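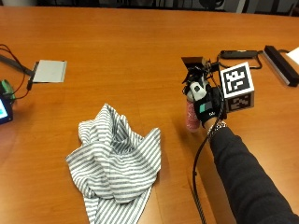
Ledgate Thrift Listings, version 2

Filed under: Open data > Clothing & textiles

Hi! I'm Theano Kyriakidis, and this is my big pile of secondhand clothing listings from shops in Birnetdale, typed up by me and Mawar Yusof (mostly in the evenings, with a lot of tea). You get 3662 listings in one CSV file, listings.csv. The raw file had 3903, but plenty of those were the same coat relisted at a lower price, so I kept the newest one and tossed the rest.

The columns are shop, item, color, pattern, size, price and month. Price is whatever the tag said, before any haggling!

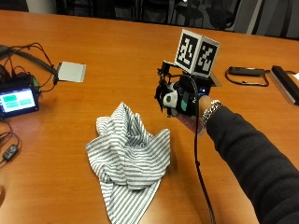 Can I use the sizes to compare brands?

I wouldn't. Sizes are copied straight off the labels, and a medium from one maker can be a small from another. There's no brand column either.

Item types were the messy part. Every shop has its own words, so we boiled them down to 67 types, and I'm still not happy with "top." Markos Karamanlidis wanted cardigans split from sweaters, and he won that one. 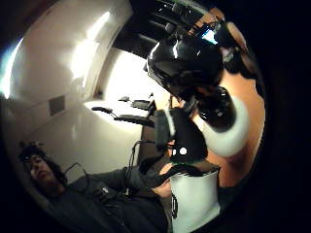
He lost on vests, though. They're all under "vest," even the puffy ones, and if that bugs you the original shop wording is in notes.txt, next to the row number.

Known problems: the September rows from the Prarnano shop have no prices at all. Leave them blank, please, don't fill them with zeros.
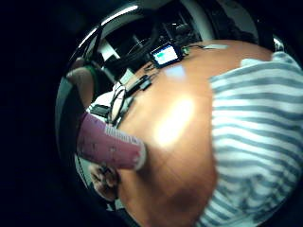
Color and pattern are separate columns, and both were typed by hand. Color can hold more than one word, split by a semicolon, with no order to it. So a blue-and-white striped cloth like this one goes in as "blue;white" for color and "striped" for pattern. I don't bother with shades, so a grayish blue is still just blue.

Spotted a typo? Send me the row number and I'll fix it in the next upload.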